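Teaching by Hand: Our Gripper Project
Final report for the robotics option, submitted by the Fasia group

Background

When we put our names down for this project we thought we would be spending most of the term in front of a robot arm. As things went, the arm stayed in its corner of the lab until May, and we spent our weeks walking about the building with a gripper in each hand. I don't think any of us minded. It was a very sociable way to do a robotics subject, and we got to know quite a few people who stopped to ask what on earth we were up to.

The idea was set for us by our supervisor, Anneli Sjöberg, who had run a smaller version the year before under the name Zosari. A person does an everyday job using hand-held grippers, the recording is cleaned up, and a program learns from it how the job might be done by a machine with the same sort of fingers. Our part was to collect the recordings, sort them, train a first model, and write down plainly what went well and what didn't. We called our version Fasia, mostly because we needed something to type into the folder name.

Choosing the tasks

We started with a list that was far too long. Everyone had a favourite - mine was folding tea towels, which I still think deserved a chance - and it took two meetings to get it down to something we could finish. In the end we kept to the jobs people do around an office without thinking: putting cups back, picking rubbish up and dropping it in a bin, winding up cables, and pressing the taps on a water dispenser.

Anneli's advice was to work where people really work and to leave the furniture and the clutter as we found it. The Zosari recordings had all been made at one tidy bench, and the model trained on them had become hopeless as soon as anybody put a mug in the wrong spot. So we asked the Tangen office on the ground floor if we could borrow their reception area in the quiet part of the afternoon, and they were very kind about it.

How we recorded

Each recording was made by one person, with a second person sitting well back and keeping the log. The one with the grippers would settle in front of the object, hold both grippers low and open for a moment so that the start of the run was easy to find later, and then begin. Each gripper carries a printed black-and-white marker on its body, with a different pattern for left and right, and we learned to keep both markers turned towards the camera. If a wrist rolled too far over, the software lost track of that hand and the run usually had to be thrown out.

The dispenser was the one we came back to most. The taps sit close together in a recess, and the grippers are a good deal wider than a fingertip, so you have to come in quite straight. Kneeling or sitting low helped a lot, although my knees would like it recorded that the floor there is tiled.
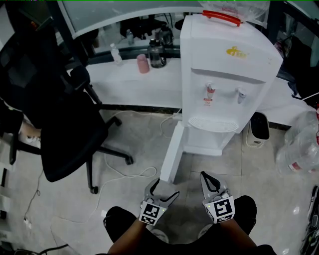 What we collected

By the end we had 1,922 recordings across all the tasks. Of those, 284 were dispenser runs, which was fewer than we had hoped for but enough to train on. We threw out 45 of the dispenser runs, nearly all for lost markers, and a few for somebody talking to the person recording and making them turn around (I was guilty of this more than once, and I apologise to the group again).

The sorting took longer than the recording. We used a labelling program called Pekent, which is pleasant enough once you know the shortcuts, but we didn't find the shortcuts until the third week. Next year's group should ask for the sheet we left in the lab drawer before they label a single thing.

Results

The bin task was our best. The arm learned to pick up a crumpled paper ball and let go of it over the bin, and it coped well when we moved the bin to a new spot. The cups were nearly as good, as long as the handle faced the right way. Cables were a disappointment. A cable on the floor never lies the same way twice, and our model would reach for a loop, miss it by a little, and then keep closing on nothing.

The dispenser landed somewhere in between. The arm found the correct tap more often than we expected, but it pressed too timidly, and we suspect our own recordings taught it that, as we had all been so careful. We tested on the cold tap only.

What we would do differently

We would write the log properly from the first day. Ours began as notes on the backs of handouts, and it took a whole evening to match them up with the files. We would also swap the person recording more often, because people got tired and their hands began to droop. And I would ask again about the tea towels.

Our warm thanks go to Anneli for her patience, and to everyone at Tangen who stepped around us on the way to get a drink.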